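Working Notes: Dating the Grekard Piano Rolls

Work on the Grekard papers has reached the piano rolls, and the dating has proved harder than the letters suggested. The box list gives 15 rolls. Four carry a maker's label with a catalog number. The rest have plain leaders, and the only writing on them is in pencil, in a hand that does not match the diaries.

The labeled rolls can be placed within a season or so by their catalog numbers. For the others I have been using paper stock, the spacing of the perforations and the repertoire itself. Repertoire is the weakest of these. Grekard played the same short encore pieces for most of his career, and a program from Buneck lists two of them alongside a sonata he dropped soon afterward. A roll of an encore piece could come from almost any point in his working life.

Paper is more useful. Two of the unlabeled rolls are on a thin buff stock that also appears in a labeled roll from the Jirska series. The edge wear is similar and the punch width agrees at every point I measured. I am treating these two as part of the same series until something turns up against it.

The tempo markings are a separate problem. A roll fixes the order of the notes and their relative lengths, but the speed depends on the setting of the player. The Jirska leaders give a figure for this. The plain leaders do not, so any claim about how fast Grekard took the slow movement has to be made with care. The chapter draft I circulated in January made such a claim, and it has been taken out.

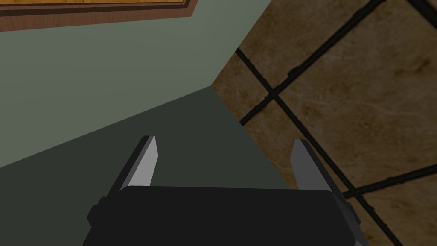
Were the rolls edited after Grekard played them?

Almost certainly, in the case of the labeled ones. Roll companies corrected wrong notes as a matter of course, and the Jirska letters mention a proof being returned to him with changes marked. How far the editing went in the unlabeled rolls cannot be settled from the paper alone.

The transfer made by the Stevens archive in 2000 is still the best way to hear the music, with one warning. The engineer ran every roll at a single setting, including those with a different figure printed on the leader. The track list also reverses the second and third items. I have a corrected list and can send it to readers who own the disc.

Next in line are the concert contracts, which are filed by city - Buneck first - and appear to be complete for the early tours. They give fees, rail fares and the make of piano to be supplied. The clause on tuning changes partway through the Buneck file, and I would like to know who asked for it. The correspondence for those months is in a separate box that I have not yet opened.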